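The Shop on Lại Street

Trinh Khổng had sold bicycle helmets in Drondport for so long that she could tell a person's size from across the street, though she still got out the tape, out of politeness to the head. Her shop was narrow and smelled of rubber and chain oil, and in the back there was a stool, a kettle and a radio that only liked one station.

On the 29th March the boy came in again. He was called Sang Thân, he was 14, and he had been in every week since January to look at the blue Plestitz on the top shelf.

"Still there," said Trinh.

"Still there," he agreed, and he put it on, and did up the strap, and looked at himself in the mirror for a good long while, the way you might look at a cousin who has done well. 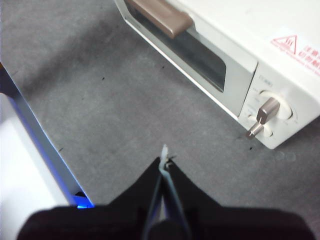 What Chiến Remembered

Now, Chiến Đặng, who fixed the wheels and was not much of a talker before lunch, had once ridden the whole coast road to Kullosent, 264 miles with a bad knee and a borrowed pump. He told the boy this over a cup of tea, and then, being warmed up, he told him about the hill at the end, and the woman at the top who gave him half her sandwich and wouldn't give her name.

"Did you ever go back?" asked Sang.

"I meant to," said Chiến, and he spun a wheel and listened to it tick down, and it was plain he had been meaning to for years and years.

Trinh, who was supposed to be doing the accounts, had stopped writing altogether.
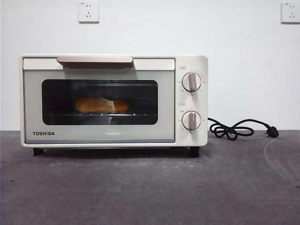
Saturday, Early

They set off before the bakery had its lights on, the three of them and Nhung Âu from next door, who had invited herself and brought enough plums for an army. Sang wore the blue helmet. (It had been marked down overnight, by somebody, to exactly what he had in his pocket, and Trinh said prices were a mystery to her too.)

It was only the first stretch of the road, out to the lighthouse and home again, but the sea was up and shining and the boy rode in front, and every so often he reached up and touched the strap to be sure of it.

"Next year the hill," Chiến called out.

"Next year the hill!" Sang called back, not turning around.

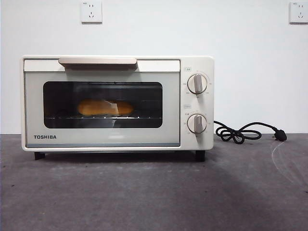
FICTION

More stories from the coast road will follow through the spring. Nhung's plums come back in the next one, and so does the woman with the sandwich.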